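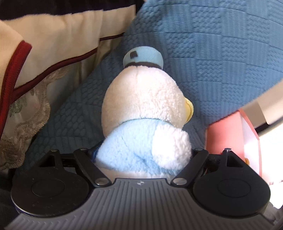 Plush figure with light blue cap and yellow beak.

Brarken opens textile recycling line at Prunura works

Brarken has started regular operation of a new sorting and shredding line for mixed household textiles at its Prunura works. The line accepts clothing, bedding, curtains and soft toys, and has a rated throughput of 500 kilograms an hour.

Until now the works handled only single-fibre offcuts from clothing makers. Mixed goods were baled and sent on to other processors. The new line sorts items by main fibre, removes zips, buttons and other hard parts, and feeds the remaining fabric to a two-stage shredder supplied by Wieser. Filling from cushions and toys is drawn off separately and pressed into bales of 160 kilograms.

Trial running ended in May. During the trial the line processed 2,874 bags of material from household collections. Most of the stoppages were traced to long cords and drawstrings, which wrapped around the first-stage rotor. A cutting station has since been added ahead of the shredder.

"Soft toys were the awkward part," said Edeltraud Steiner, head of operations at Brarken. "One toy can have three kinds of fabric, a stuffing and a voice box with a battery in it. We now check each one by hand before it goes on the belt -- that is slower, but the output is cleaner."

Recovered fibre will be sold as insulation felt and as padding for furniture. Corov has agreed to take the felt-grade output for the first year of operation. Items that are fit to be used again are removed at the first sorting table and passed to resale partners.

"Our felt needs a steady fibre length and very little dust," said Duván Cabrera, purchasing manager at Corov. "The samples from the second half of the trial met both limits."

The line takes up around 4,000 square metres in the former dyeing hall. Deliveries are received from 7 am to 3 pm by prior booking. Collection bodies wishing to send material should contact the Prunura goods office for the acceptance sheet and current gate fees.

ENDS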